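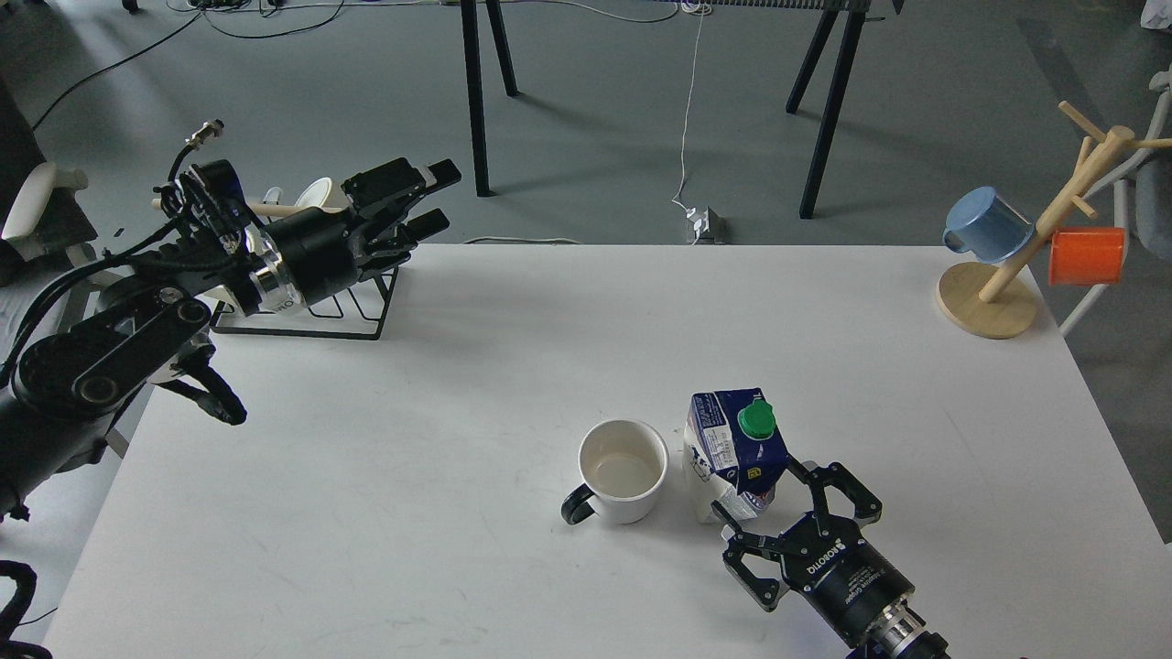 **Gutlow 在 Clalero 举行双臂操作开放日,演示牛奶盒抓取与倒奶流程**

Gutlow 于2020年5月21日在 Clalero 的操作实验室举行开放日,向预约访客演示其双臂操作软件 Zumska。演示任务为桌面餐饮类操作:识别牛奶盒与马克杯,抓取牛奶盒,向杯中倒入牛奶,再将牛奶盒放回桌面。全程由软件自主执行,操作员仅负责启动、暂停和复位。

受场地人数限制,访客分4组入场,每组最多12人,每场时长30分钟。各组先在走廊听取安全说明,再进入实验室。演示期间访客站在地面标线之外,提问集中安排在机械臂停止之后。

## 演示内容

任务由操作负责人 Olaia Palacios 主持。她介绍,Zumska 把整个流程拆成7个阶段:场景扫描、目标确认、接近、抓取、移至杯口、倾倒、放回。每个阶段都有独立的完成条件和退出条件。条件不满足时,系统不进入下一阶段,机械臂退回最近的安全位姿,等待重新规划或人工处理。

两条机械臂使用不同的末端执行器。一侧为 Robotiq 平行夹爪,本次用于夹持牛奶盒;另一侧为多指夹爪,用于扶持或搬移其他器皿。Palacios 说,采用不对称配置是为了在同一套软件下比较两种末端的接触行为,现阶段没有统一型号的计划。

抓取阶段的接近方向取决于盒体朝向。纸盒截面接近矩形,从相对的两个侧面夹持最稳定;若从棱角处闭合,盒体会先绕竖直轴转动,随后才贴合夹指。Zumska 允许这种转动,但会在闭合后重新估计盒体位姿,再计算倾倒轨迹。若转动后的残余偏差超出设定范围,夹爪松开,从新的方向再次接近。

倾倒阶段以时间和倾角共同控制。系统不直接测量杯中液位,而是读取腕部受力的变化,由此推算已倒出的质量。达到目标值后,手腕先快速回转一小段,再缓慢恢复竖直。前一动作用来切断液流,后一动作用来减小盒内液体晃动对夹持的影响。

盒盖由工作人员在倾倒前拧开。Palacios 在答问时确认,自主拧盖不在本次演示范围内。团队在仿真中测试过双臂协同拧盖,即一臂固定盒身,另一臂旋转瓶盖,实机测试排在后续阶段。

## 纸盒与杯子的处理难点

感知模块负责人 Hussam Mansour 在第二场用一块白板讲解了物体识别部分,内容比现场演示更细。

牛奶盒的问题在于刚度随余量变化。满盒时,侧壁由液体支撑,夹持力可以较高;余量减少后,同样的夹持力会使侧壁内凹,盒内液体被挤向盒口。早期版本使用固定夹持力,在余量较少时多次出现倾倒前溢出。现行版本先以较低的力闭合,提起一小段距离称重,再按估算余量选定夹持力。这一步使单次任务时间变长,团队认为可以接受。

浅色桌面上的浅色器皿是另一项困难。白色马克杯与白色桌面对比度低,仅靠颜色分割时,杯口边缘容易丢失。Zumska 以深度数据为主,以颜色数据为辅,并利用深色杯柄估计杯子的朝向。杯柄被遮挡时,朝向估计不可靠,系统只输出杯口中心和杯口高度。对倾倒任务,这两项数据已经够用;对需要握住杯柄的任务,系统会要求换一个观察角度。

杯内残留物同样进入识别流程。Mansour 说,杯底的薄层残留会改变深度读数,使杯子看起来比实际浅。团队没有对此建模,只对杯底深度设了一个宽容区间。区间之外的读数视为杯中已有液体,系统随即减少目标倾倒量,或者直接放弃任务。

桌上还放有木制杯架,架上挂着彩色马克杯。取杯和挂杯属于 Zumska 的另一组任务,本次没有列入流程。杯架在倒奶任务中作为障碍物处理,以一个包围柱体表示,柱体半径取杯架与所挂杯子的最大外廓。这种表示较为保守,机械臂绕行距离偏长,好处是换挂其他杯子后不必重新建模。

## 双臂之间的避让

运动规划由 Joaquín Tapia 负责。他介绍,两条机械臂共用一张桌面,工作区有较大重叠,规划器不采用固定分区,改用按阶段申请的占用区。一条臂进入某个占用区之前须取得许可,离开后释放;未取得许可的一条臂停在区外等待。

占用区的边界按末端执行器的外形计算,并包含外部线缆的余量。Tapia 特别提到线缆:走在臂体外侧的线缆会随关节转动摆动,其外廓不在机械臂厂商提供的模型之内。团队用加粗的连杆近似处理,加粗量由实测得到。线缆重新捆扎以后,这一数值须重新测量,否则规划器给出的路径可能使线缆擦过桌沿或桌上器物。

有访客询问为什么不把线缆全部改走臂内。Tapia 回答,实验室更换末端执行器的频率较高,外部走线便于拆装,产品化版本会另作考虑。

另一名访客问到两臂是否会同时接触同一物体。Tapia 表示,现行版本只在交接任务中允许这种情况。交接时先由接收一侧闭合,两侧受力读数稳定后,递出一侧再松开。两侧都以柔顺模式运行,避免因标定误差而互相拉扯。倒奶任务不需要交接,相应模块在演示中处于关闭状态。

## 停机与复位

安全说明由 Rodrigo Garrido 负责。实验室采用三级停机:软件暂停、保护性停止和急停。软件暂停保留当前夹持力,机械臂停在原位,适用于访客越过标线等情况。保护性停止由受力超限触发,须由操作员确认后才能继续。急停切断驱动电源,夹爪的保持状态取决于型号,所以液体容器在急停后一律由人工取下。

Garrido 介绍,开放日使用的运行速度低于日常测试速度,受力门限也相应收紧。门限收紧后误触发增多,第三场演示在接近阶段触发过一次保护性停止。操作员检查后确认,原因是牛奶盒的摆放位置靠近占用区边缘,夹指在闭合前碰到盒体下部。盒子挪正后,任务从场景扫描重新开始并完成。团队没有修改参数,当场保存了日志。

复位由人工完成,包括擦净桌面、更换杯子、把牛奶盒放回随机位置。放置位置由程序抽取,屏幕上只显示大致区域,朝向由工作人员自行决定。Palacios 说,这样安排是为了避免操作员无意中总把盒子摆成容易抓取的样子。

## 数据与后续安排

Gutlow 未公布本次开放日的成功率。Mansour 表示,开放日的运行次数太少,条件也经过调整,不宜作为性能数据引用。内部评测使用单独的测试集,涵盖不同余量、不同光照以及有遮挡的摆放方式,评测方法将随技术说明一并公开。

前来参观的 Valcárcel 公司工程师 Benito Campos 关注节拍时间。该公司为食堂和自助餐线提供设备集成。Campos 认为,先提起称重再调整夹持力的做法思路清楚,但在连续作业中会占用过多时间,如果在取料位置下方加装称重台,余量可以在抓取之前获得。Tapia 回应说,称重台方案已在讨论之列,困难在于牛奶盒的摆放位置不固定,加装后须限定取放区域,与当前任务设定不一致。

Campos 还询问了清洁问题。现用夹指表面有防滑材料,沾上奶液后摩擦系数下降。团队目前在每轮任务之间人工擦拭,尚无自动清洁方案。Garrido 说,食品接触和冲洗防护等要求不在实验室阶段的验证范围内,任何现场部署都须另行评估,包括末端执行器的选型。

关于软件接口,Palacios 介绍,Zumska 的阶段定义以文本文件保存,任务人员可以修改阶段顺序和退出条件,不必改动规划器代码。更换末端执行器时,需要提供外形模型、开合范围和力控参数,并重新完成手眼标定。开放日当天没有演示更换过程。

Gutlow 计划于8月举行下一次开放日,内容为杯架取杯与挂杯,地点仍为 Clalero 操作实验室。届时每组人数是否调整,视场地规定而定。访客须提前登记,登记时注明所属单位和关注的技术方向;希望携带自有器皿进行测试的单位,应在登记时附上器皿尺寸、材质和空重。透明器皿暂不受理。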